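9 min read

4. Where the board is kept, and what happens to it there

Fabrice Aubert and Corentin Aubert

4.1 Households and diaries

The material in this section comes from 24 households in Trosari and Clonell that kept a kitchen diary through December. Each household used at least one wooden cutting board and had owned it for a year or more before the study began. We asked the person who did most of the cooking to make an entry each time a board was washed, oiled, moved to a new storage place, or put to some use other than cutting. The diaries gave us 870 entries that could be read and coded. Entries with no time of day were kept if the order of events was clear. Entries that only said "same as yesterday" were left out, which shortened two of the Clonell diaries a good deal.

The sampling was not random. Households were reached through a notice in the Pruvost kitchen goods store in Trosari and a second notice in the Clonell public library. People who answer a notice like that probably care more about their boards than other people do, and the amount of care reported here should be read with this in mind. The two groups did not differ much in age of the cook or size of the household. They did differ in housing. Most of the Trosari kitchens were in older row houses with little counter space, and most of the Clonell kitchens had been refitted at some point in the last ten years.

4.2 Storage

We sorted storage into four types: flat on the counter, upright against the wall, hung from a hook or rail, and inside a cabinet or drawer. A household could move between types during the month, and many did. The usual pattern was a main place and a second place used when guests were expected or when the counter was needed for baking. December made this pattern stronger than it would be in a plain month. Several diaries show a board going into a cabinet before a holiday meal and staying there for days.

Flat storage was the most common type in Clonell and the least common in Trosari. The difference follows counter space closely. Where there was room for the board to stay out, it stayed out. Cooks in the small Trosari kitchens wrote more about moving the board than about anything else, and one called it "the thing that is always on top of the other thing." Upright storage was common in both places and was the type most often described as a habit learned from a parent.

Hanging was rare. In the follow-up interviews we asked owners of boards with a hole or loop if they had ever hung them. Most had not. The reasons given were practical: no hook, tile that the owner did not want to drill, or a board too heavy for the hooks already on the wall. Two owners said they had bought the board meaning to hang it and had not got to it.

4.3 Washing and drying

Nearly all cooks washed by hand. Two used the dishwasher at times and both reported splits along the grain, although one of these boards had been split before the study. What came after washing varied more. Some cooks dried the board with a towel and put it away at once. Others leaned it near the sink and left it. A third group laid it flat on the counter while still damp, and it is this group whose boards were most often warped when we visited.

Warping was checked by setting the board on a level sheet and pressing on each corner. We recorded only whether the board rocked. This is a coarse test and it misses small changes, but it can be done in any kitchen and the owners could see the result for themselves. Boards that rocked tended to be the larger ones, and tended to have spent their drying time with one face down. Boards that were turned over from time to time did better than boards that always rested on the same face. We can't separate this from the age of the board with the numbers we have.

Oiling was irregular. The Trosari store sells a board oil under the name Trurach in bottles of 400 milliliters, and several households had one. Few had finished it. The diaries show oiling in short bursts, often two evenings in a row and then nothing for the rest of the month. Three cooks oiled only the upper face. When asked, they said the other side was not used for food and did not need it. All three boards rocked.

4.4 Board features and how they are used

Owners gave different accounts of what the parts of a board are for. A groove was mostly understood as something for roast meat, and cooks who did not roast meat saw it as a place that was hard to clean. Several turned the board over to get a plain surface for dough or herbs. This has a side effect on drying that none of them mentioned: the face with the groove is then the one lying against the counter.
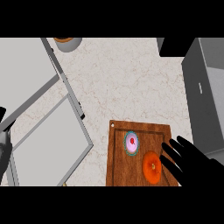
The size of a board relative to the counter came up in most interviews, and it matters for how the board is laid down during work. Cooks with a deep counter tended to work close to the front and to leave the space behind the board free for bowls and jars. Few of them squared the board to the counter. The arrangement in Figure 3, a computer rendering, is close to what many of the Clonell cooks described: a rectangular wooden board set at a slight angle on a pale marble counter, with the sink to the left. That board also has both of the features discussed in this section, a small round hole near one corner and a recessed border like a juice groove inside the edges. In our interviews, owners of boards of this kind used the groove now and then and the hole hardly at all.

Stone counters were mentioned often in connection with noise and slipping. A damp cloth under the board was the common remedy in Clonell. It keeps the board still, but if the cloth is left in place after the work is done it also keeps the lower face damp. Seven diaries record a cloth left under the board overnight. In Trosari, where wood and laminate counters were more usual, cloths were mentioned less and slipping was hardly mentioned.

4.5 Cost and replacement

Owners were asked what would make them replace the board. Deep cuts and smell came first, then splitting. Warping came last, and several people with a rocking board said they had stopped noticing it. Price did not seem to change the amount of care. One board in the study had been made to order as part of a kitchen refit costing 2,000 euros, and it was stored flat, damp and unoiled like many cheaper ones near it in the sample. The best kept board had come free with a set of knives.

We did not ask about plastic boards, which most of the households also owned. Some diaries suggest that the plastic board took over raw meat and fish and left the wooden one for bread, fruit and vegetables. This split would lower the number of hard washes a wooden board gets, and it should be recorded in any repeat of the study. A repeat should also cover a summer month, when windows are open and boards may dry faster on the counter.

Related items

Dish racks and counter space in Trosari row houses
Oil, wax or nothing: what owners put on wooden spoons
Keeping a kitchen diary: notes on coding short entries
Shared kitchens in Clonell, part 2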